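Relatório do projeto de Automação e Trabalho – visita à unidade da Drivell em Cáceres

Autoras: Margit Berge e Ulla Bråten

1. O que fomos ver

A Drivell prepara encomendas para pequenas lojas, e em fevereiro pôs a funcionar um posto robotizado na secção de embalagem. Queríamos perceber uma coisa bem concreta: o que muda no dia de quem lá trabalha quando uma parte do serviço passa para uma máquina. Passámos 2 turnos no local e conversámos com 6 pessoas da secção, quase sempre na pausa das dez e meia, com um café na mão (foi de longe a melhor parte do projeto!).

2. Como está organizado o trabalho

O posto chama-se Dresus, nome que já vinha do fornecedor, a Arbridge. O robô pega em peças leves e planas, uma de cada vez, e passa-as para a linha. Tudo o que é mole, frágil ou de formato esquisito continua a ser feito à mão, na bancada ao lado. No segundo turno passaram pelo posto 852 peças, segundo o registo da secção.

Nós íamos à espera de ver gente parada a olhar para um braço. Vimos uma operadora a mudar a ordem dos lotes, outra a afinar a força dos dedos da pinça e um colega mais velho a explicar ao técnico por que razão certo cartão escorrega mais do que outro. Esse conhecimento de mãos, que não estava escrito em lado nenhum, está agora a entrar num caderno de afinações que todos consultam – e que nós lemos de uma ponta à outra.

3. O que mudou para as pessoas

O pulso agradece, disseram-nos quase todos. O gesto de pegar e pousar, repetido o turno inteiro, era a queixa mais antiga da secção. Em troca apareceu outro tipo de cansaço: é preciso estar atento aos avisos do posto e decidir depressa se se interrompe a linha ou se se deixa seguir. Uma operadora contou que nas primeiras semanas chegava a casa com a cabeça cheia e as mãos descansadas.

Também mudou a conversa. Antes trabalhavam frente a frente; com o posto no meio, duas pessoas ficaram de costas para as restantes e sentem falta da companhia. A equipa já pediu para rodar a bancada, e achámos a ideia excelente.

4. O que ainda queremos saber

Falta-nos acompanhar a formação de alguém que chegue de novo, sem a experiência do trabalho manual. Será que aprende a afinar a pinça sem nunca ter sentido a peça entre os dedos? Gostávamos muito de voltar a Cáceres no próximo semestre e fazer essa pergunta no próprio posto.

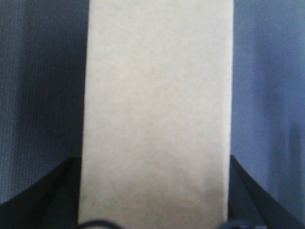
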